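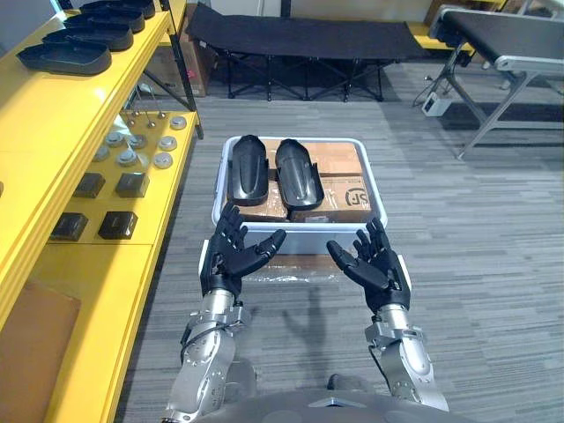 Figure 2. Two black shell parts on the parcel tray, with more shells and the small parts on the yellow shelving.

4.1 What gets a shelf and what gets a tray

I went into the Nenach workroom expecting to write about labels. I had a whole theory about labels! But most of what I learned there came from watching where people put things down when they had no good place for them, and the shells were the best case I got.

The shells are long, curved and awkward. They don't stack well, and they roll if you bump them. Trí Châu, who ran the room while I was visiting, liked them in a row on the top shelf of the yellow unit, with the blocks, the metal discs and the upright pins below (see Figure 2). That worked fine on a quiet Monday. Once parcels came in, though, the white tray on the carpet turned into a second shelf, and shells ended up lying on top of taped boxes. I started calling this "riding," and I'm afraid the word stuck.

Over my stay I logged 742 put-downs, and I coded each one as home, riding or stray. Blocks and discs nearly always went home. Shells rode a lot. When I asked Trí about it he shrugged and said a box is flat and a shell wants something flat under it, and I don't have a better explanation than his.

I'd add one thing about looking closely at parts. From across the room everything black and curved looked the same to me, and my early codes are a mess for that reason (I redid 90 of them). Up close you get ridges, an opening, a row of little teeth along a rim, and you stop mixing pieces up pretty fast. I now tell anyone coding this kind of material to spend a morning with their nose right in the parts before they write down a single category. 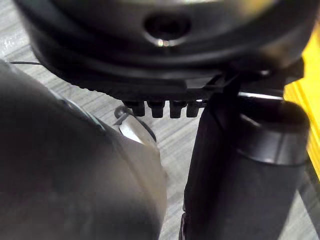
4.2 Comparing with the Ovside room

Ovside was a different story. It had deeper shelves and no floor tray at all, so riding hardly came up, and I had to rethink what I was counting as a stray.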